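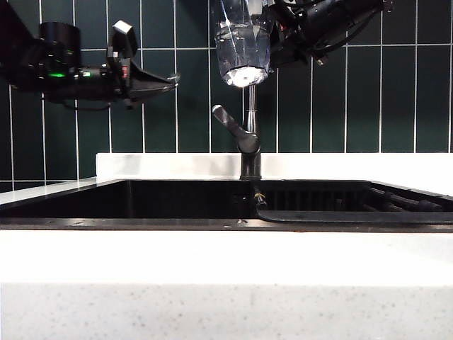 Tips > Around the House > Music and Collections > Concert Tapes

Sorting and Storing a Box of Old Concert Tapes

Most people who went to a lot of shows end up with a box of tapes, ticket stubs and T-shirts in a closet. Mine had sat since a move from Tennant, with 52 cassettes in it and a layer of grit on the bottom. These are the things that worked when I went through it.

Get the tapes out of the garage first

Heat and damp do more harm than age. A shelf in a bedroom or hallway closet is fine. An attic isn't, and neither is the cabinet over the stove, where I kept part of my own collection for years. Keep tapes away from speakers too. Any speaker has a magnet in it, and a foot or two of space is enough.

Stand cassettes on edge in their cases, like books. If a case is cracked, swap it for one off a tape you don't care about. Thrift stores sell bad cassettes for next to nothing and the cases are usually good.

Wind before you play

A tape that has sat for years can stick to itself in spots. Fast forward it to the end and rewind it once before you press play. If it squeals or drags, stop. Turn the hubs by hand with a hexagonal pencil until the tape moves freely, then try again.

If you see white or gray fuzz through the window, put that tape in a zip bag by itself. It's probably mold, and it will spread to the deck and then to the next tape you play.

Clean the deck

Use cotton swabs and 91 percent rubbing alcohol on the metal heads and the thin metal post. Keep going until the swab comes away clean. I went through nine swabs the first time. For the rubber roller, use a swab dampened with water and a drop of dish soap, then wipe it with a plain damp one. Let everything dry before you load a tape. After that I cleaned the heads every 4 tapes, which is more often than the manual says, but old tapes shed.

Labels

Ballpoint on the paper card holds up well. Felt tip fades. If the writing is going, copy it in soft pencil on the back of the card before you do anything else, including the parts you don't understand. One of mine said "Renlow, 2nd night, bad left ch." and I was glad to have the note when I played it and the left side kept dropping out.

Don't throw out the old card, even if the set list on it is wrong. Mine were wrong a lot. I put the corrected list on a separate slip and tuck it behind.

For the outside of the box, masking tape and a marker is fine. The masking tape will dry up in a few years, so don't use it on the cassettes themselves.

Copying to a computer

You need a working deck, a cable from the headphone or line output, and a free recording program. Set the level on the loudest part of the show and leave it alone. Crowd noise between songs can be louder than the music, so check that as well.

Record each side as one long file and split it into songs later. Save the long file. Name it with the year first, then the month, then the town, and the folder will sort itself. A file called "good show august" doesn't help much.

Keep a second copy on another drive, in a different building if you can.

Ticket stubs

Stubs from the late eighties on are often printed on heat-sensitive paper. They'll go black near a radiator and blank in a sunny window. Never laminate one. The heat will turn the whole thing dark, and I have a Hudard Hall stub to prove it. Put them in paper envelopes or in plastic sleeves marked acid free, and scan them at 300 dpi while you can still read the seat number.

Old tape on the back of a stub should stay where it is unless it lifts by itself.

Shirts

Turn them inside out, wash cold, hang to dry. Store them rolled, with a sheet of plain white tissue over the print so it doesn't stick. Cedar blocks are fine in the same drawer as long as they don't touch the fabric.

For a musty shirt, soak it for an hour in cold water with a cup of white vinegar, then wash as usual. Kutidine festival shirts from the tie-dye years still bleed, so do those alone.

366 shares | 4 comments

More in Music and Collections

Flattening a Rolled Poster
How to Fix a Warped Record Shelf
Getting Candle Wax Off a Turntable Lid
Replacing a Cassette Deck Belt
Storing Guitar Strings So They Don't Rust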